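Notes for Skestbridge talk, 23 March 2024. Slot is 14 minutes. Do NOT do the long version of the boiler story.

## Opening

Wait for chairs to stop scraping. Say hello, say name, don't apologise for the slides.

Start with the letter. "Dear neighbour, your music on the evening of the dinner party was audible in our bathroom." Pause. It was a dinner party for four. The music was a man with a lute.

Ask for hands: who lives above somebody? Who lives below somebody? Who has written a letter? (Somebody always puts their hand up too fast. Leave them be.)

## Noise and the shared building

My subject is how people who share a ceiling manage not to murder each other. I spent a winter reading the complaints book at Trarnarmont, a block of 90 flats with one lift and very strong views. The book holds 339 entries. The first concerns a piano. So does the last, and I'm fairly sure it's the same piano.

Most complaints are about footsteps. You'd expect parties, drills, dogs. Dogs do get a page, and one parrot gets two. But the thing that drives a person to pick up a pen is someone overhead walking to the kitchen and back.

Read entry from November aloud, slowly: "He is up again. He has gone to the window. He has come back from the window." It could be a play. It has been longer than some plays.

The point to land: the writer knows this man's whole evening and has never learnt his name.

SLIDE – floors and footwear 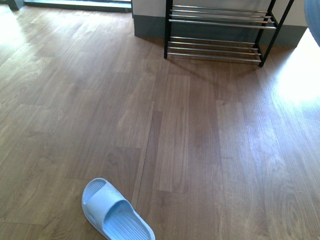
Wai-kit Fung wrote to me after an earlier outing of this talk to say that I was far too soft on the people upstairs, that he had lived under a heel-walker for years, and that no amount of understanding would have helped as much as a decent rug. Read that bit out, it gets a laugh. Then concede the rug. I have since bought one myself and my downstairs neighbour has said nothing at all, so I am taking that as praise.

## What people try

Keep this brisk.

- The broom handle on the ceiling. Satisfying, bad for plaster.
- The note under the door. Every draft gets politer and nastier.
- Counter-noise. One resident bought a trombone.
- Going up and knocking. Almost unheard of.

Yen-ting Peng's story goes in after the knocking. She went up after two years of rage, and the door was opened by a very small woman holding a very large baby. They now share a broadband bill. Don't oversell it – she still hears the baby.

## If there's time

House rules at Kellon Court: slippers after ten, no hammering on Sundays. Skip the by-laws, they're dull even by my standards.

## Close

Back to the lute. He moved out in the spring. The new tenant has a rowing machine.

Questions. If the acoustic engineer is in again, smile and take someone else first. Return the clicker to Montserrat Cuautle at the desk, she wants it back this time.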